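**Unit 4 – Interior colour and daylight: reading and calculation notes**

Course coordinator: Hanane Ait Ali. Tutorial problems by Hazem Belhaj. Revised May 10, 2025. These notes replace the February set, which used the wrong weighting in the worked example.

## 4.1 Terms

*Light reflectance value* (LRV) is the proportion of visible light a surface returns, weighted to the response of the eye, on a scale from 0 to 100. A perfect absorber is 0 and a perfect diffuser is 100. Neither exists as a paint. Commercial blacks sit a few points above zero and commercial whites rarely pass the low nineties.

In calculation we use reflectance, ρ, which is the same quantity as a decimal. An LRV of 62 is entered as ρ = 0.62. Mixing the two in one spreadsheet is the most common error in submitted work.

LRV does not describe hue. A mid-yellow and a mid-grey can have the same LRV and will behave the same way in the average daylight formula, although the yellow will shift the colour of the reflected light. It also does not describe gloss. Two samples from one tin, finished matt and semi-gloss, may be sold under a single LRV, and the formula below treats both as diffuse.

## 4.2 Area weighting

The mean reflectance of a room is

ρ(mean) = Σ(A × ρ) / ΣA

where A is the area of each surface, including floor, ceiling, glazing and the exposed faces of joinery. Full-height joinery is entered at its own reflectance, and the wall behind it is left out. Students often enter the wall colour across the whole elevation and then add the cabinet as well, which counts the same area twice.

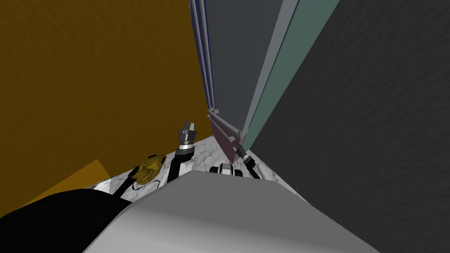 Glazing is entered at a low value (use 0.10 unless the problem says otherwise) because most of the light reaching it from inside passes out. Open doorways are treated the same way. Curtains and blinds are ignored unless fixed.

Small trim may be merged with the surface it sits on. As a working rule, merge anything less than one per cent of the total area. Skirtings normally fall under this limit, and a tiled splashback normally does not.

## 4.3 Worked example

The Renby kitchen is 4 m long, 3 m wide and 2.5 m high. It has one window of 2 m², and full-height cupboards covering 5 m² of one wall. Cupboard depth is neglected.

| Surface | Area (m²) | ρ | A × ρ |
|---|---|---|---|
| Ceiling | 12 | 0.80 | 9.60 |
| Floor | 12 | 0.30 | 3.60 |
| Painted wall | 28 | 0.50 | 14.00 |
| Cupboards | 5 | 0.20 | 1.00 |
| Glazing | 2 | 0.10 | 0.20 |
| **Total** | **59** | | **28.40** |

Mean reflectance is 28.40 / 59 = 0.48.

The gross wall area is 35 m². Subtract the window and the cupboards to get 28 m² of paint. If the cupboards are refinished at ρ = 0.70, the sum rises by 2.50 to 30.90 and the mean becomes 0.52. Raising the floor from 0.30 to 0.50 has almost the same effect, adding 2.40. Large horizontal surfaces should therefore be settled before accent colours are discussed with the client.

## 4.4 Average daylight factor

For a side-lit room the average daylight factor, as a percentage, is

DF = (T × W × θ × M) / (A × (1 − ρ²))

- T: diffuse transmittance of the glazing
- W: net glazed area, m²
- θ: angle of visible sky, in degrees, measured in a vertical plane from the centre of the window
- M: maintenance factor for dirt
- A: total area of all interior surfaces, m²
- ρ: mean reflectance from 4.2

For the Renby kitchen take T = 0.68, θ = 65 and M = 0.90. The numerator is 0.68 × 2 × 65 × 0.90 = 79.56. With ρ = 0.48, the denominator is 59 × (1 − 0.2304) = 45.41, giving DF = 1.75 per cent. With the lighter cupboards, ρ = 0.52, the denominator falls to 43.05 and DF is 1.85 per cent.

The gain is small. Reflectance enters as a square, so changes at the dark end of the range do very little. Window area enters directly, and enlarging the glazing by a tenth raises the result by close to a tenth. 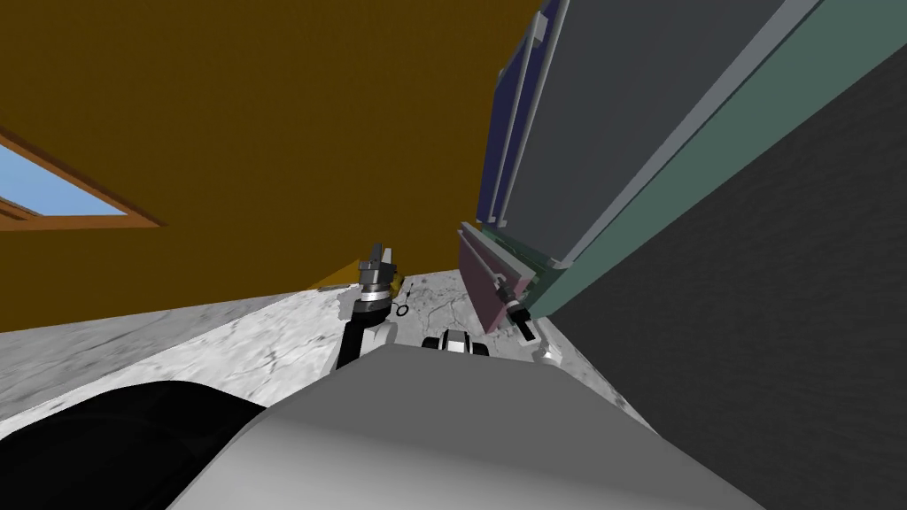
The formula gives an average over the working plane. It says nothing about distribution, and a deep room with a good average may still have a dark rear half. Check the no-sky line separately (Unit 5).

## 4.5 Contrast between adjoining surfaces

Where a boundary has to be found by people with low vision, such as a door edge or the front of a step, the quantity of interest is the difference between two reflectances. Several methods are in use and they do not agree. In this course we report the simple difference in LRV points, state the method, and record whether samples were measured dry or wet.

Patterned stone needs care – a single reading on a vein is not a reading of the slab. Take readings on a regular grid and report the mean with the range.

## 4.6 Tutorial problems

1. The Gresside bedsit has a total surface area of 74 m² and a mean reflectance of 0.41. Find the value of A × ρ that must be added to bring the mean to 0.50.
2. Repeat the example in 4.4 with θ = 40. Comment on the effect of an obstruction compared with the effect of repainting.
3. The Hajji shopfront has a dark wall beside a mid-toned door. The wall is LRV 9 and the door LRV 34. State the difference in points, then suggest a door LRV that would give a difference of 45.

Show units at every step. Round only the final answer, to two decimal places.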